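Billimbridge Pantry Share
Minutes of the general meeting, June 20, 2020

I'm taking the notes again, so please forgive the spelling and the asides. We started late because the side door was stuck and half of us were standing at the wrong entrance. Minutes from January were read and approved with one fix (the shelving came from Ehlers, I had written down the wrong store, sorry!).

Money

We have 3,674 dollars in the account. That includes the Arnunthorpe bake sale money, which finally came through. The rent on the storage room is paid up. There was a question about whether we should keep paying for the second freezer, and we went back and forth on that for way too long. Vote was to keep it through the fall and look at the electric bill then. Two people voted no and asked me to put that in, so it's in.

Shelves

The Ehlers shelves are up along the back wall and they're great, very sturdy, but the bottom one sits too low for the flour tubs. Moving it up means taking everything off first. We agreed to do it on the next clean-out day and not before, because I am not unloading those cans twice. Somebody also asked for labels on the shelf fronts. Masking tape and a marker will do for now, and I'll bring the marker.

Dry goods and the jar question

This was the big one. People want small portions of spices, tea and baking soda, and right now we hand them out in sandwich bags that split before anyone gets home. The proposal was to buy 100 small jars from Kekora and ask folks to bring them back when they're empty. There was a lot of talk about lids. Screw tops are easier to find, push-on lids are quicker when you have a line of people waiting, and everybody had a story about something spilling in a tote bag (mine was paprika, all over a library book).

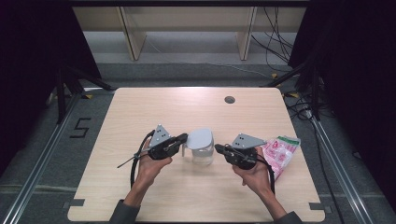 Jars won the vote, and I'm glad, even though I was on the fence going in. My worry was mostly about reading what's inside once the things get handled a lot. The small glass one with the gray lid is a bit clouded, and I'd still take it over the crumpled pink and white bag next to it, which won't stand up on a shelf no matter how nicely you ask. We'll put the label on the side, with the name and the packing month, and leave the lid plain so lids can be swapped around. Anybody who wants to donate jars from home can do that too, as long as they're washed and the old label is soaked off. Please, please soak off the label.

Washing returned jars

Returned jars go in the tub by the sink, lids in the bowl next to it. We'll wash them in hot soapy water and let them dry overnight before refilling. I asked for a second drying rack and got a yes without a vote, which has to be a first for us!

Other business

The key to the supply closet is missing again. If it's in your coat pocket, bring it back and there will be no questions.

Clean-out day still needs 5 more pairs of hands. The sign-up sheet is taped inside the pantry door, and lunch is soup.

Meeting closed after the coffee ran out. I'll place the Kekora order this week and bring the receipt to the next one.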